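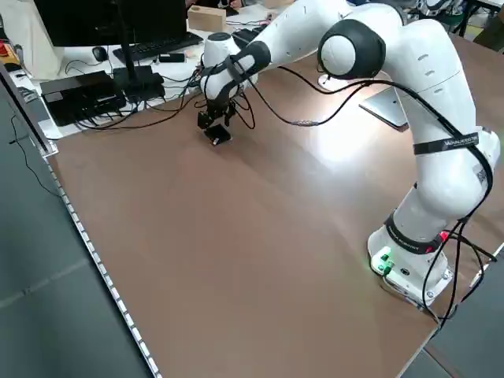 Thread last edited: August 13, 2021

Topic: Gripper cable keeps catching, is the strap enough?

tnazarenko
Bench arm at Kereama, bolted to the right side of the table and reaching most of the way over to the far side. The gripper cable drapes across the table, runs along the elbow and goes down to the base. We've had 27 stops since February and the supplier (Ustell) says the fix is their cable clip kit. I have my doubts. Has anyone got proof the kit does anything a strap doesn't?

gearboxgord
The kit is a strap with a price tag. Your trouble is the slack. With the wrist down at the far end the cable lies on the table, so when the arm folds back that loop has to go somewhere.

Vitska_maint
Disagree with Gord. We fitted the clips on two arms and the stops dropped off. Slack is fine if it's held at the joints.

gearboxgord
Dropped off from what to what? Did you change anything else that week?

Vitska_maint
We slowed the program a bit and swapped the gripper cable as well. Fair enough, I can't say which one did it.

tnazarenko
That's my problem with every answer I get. Ustell sent me a graph with no numbers up the side. The log shows 24 of our 27 stops on the return move, none with the gripper down at the block. So I'm inclined to think it's the loop, but I'd like to see it catch before I spend money.

plc_nights
Which fault code? If it's a comms dropout you could be chasing the wrong thing. Check the plug at the base before you blame the cable run. And what's the loose one going off the right edge of the table? Anything hanging like that will get a knee through it sooner or later.

tnazarenko
Code 138, gripper not responding. Plugs were reseated in February and it made no difference that I could measure. Point taken on the loose one, I'll tie it up.

plc_nights
Reseated isn't tested. Put a known good cable on, same route, same speed, and run it overnight. Kidodeo lent us one for that.

gearboxgord
For once I agree with nights. Change one thing at a time and write it down.

tnazarenko
Spare cable goes on tonight, clips stay in the catalogue. Cycle counter reads 2,154 at the start. I'll post the log, good or bad.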